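July 25, 2025
By Amerley Amoah

Setting up your Katene kitchen scale

I've had mine in Mukelton since November, so trust me, the first ten minutes matter!

1. Pop the 4 feet on (they push in, no screws).
2. Stand it somewhere flat and switch it on with nothing on top.
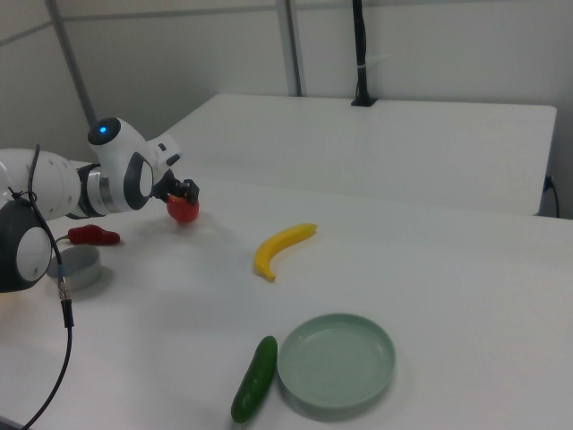 WEIGHING FRUIT AND VEG

3. Wait for the zero, then add your bowl and press Tare.
4. Add your veg gently – mine sulks if I drop things on it.
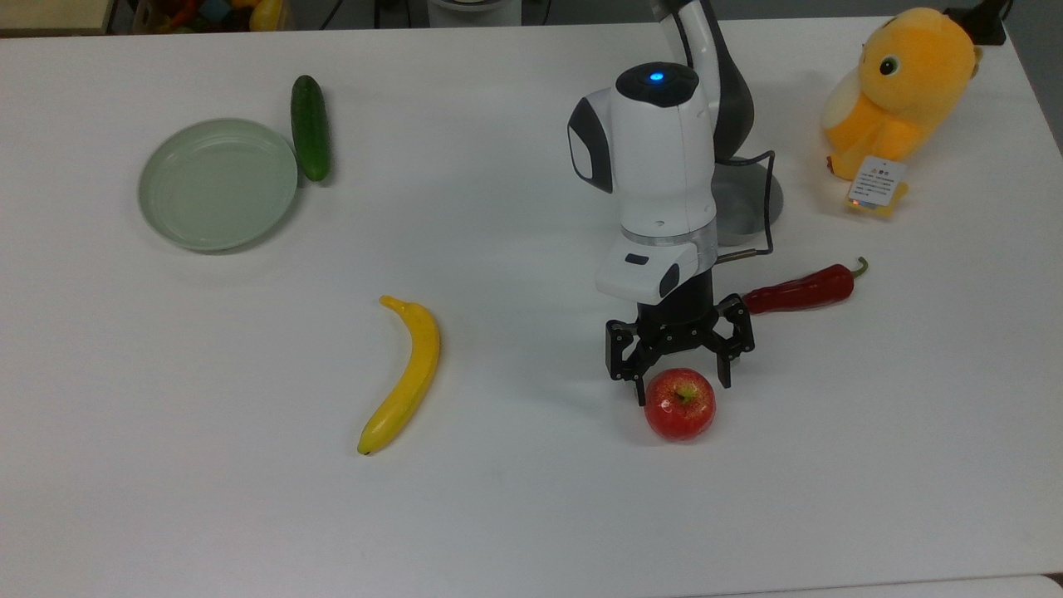 5. Jot the number down before you lift anything, as the screen clears itself.

Note: for my chutney I stop at 900 g, then weigh out 325 g of sugar separately.

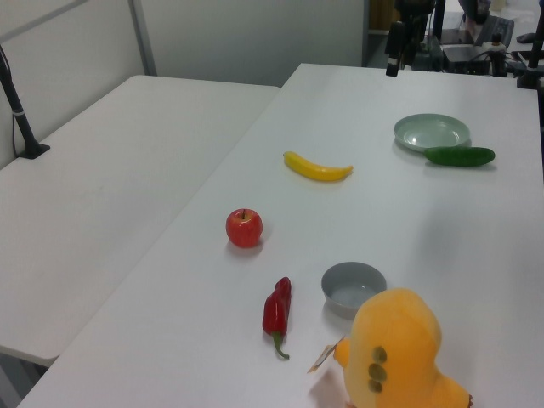

Caution: never rinse it under the tap. A damp cloth does the job, and I let mine dry overnight before putting it away.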